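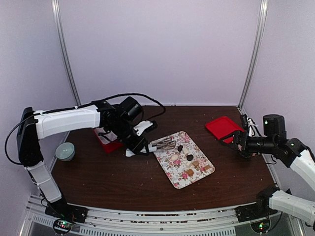
Photo: Plelance / Haviswood workshop

Two-arm cell, weekly check, 16th June

Base bolts, both arms - OK. I do these first or I forget.
Cables - OK. I'm still not keen on that big loop on the left arm, so please watch it near the shoulder joint.
Wrist cameras - OK, lenses wiped.
Gripper holding utensil - OK, speed kept at 12 per cent.
Tabletop - FAIL. Crumbs again! Brush down between runs, front and right edges especially.
Stop button - OK, pressed 2 times.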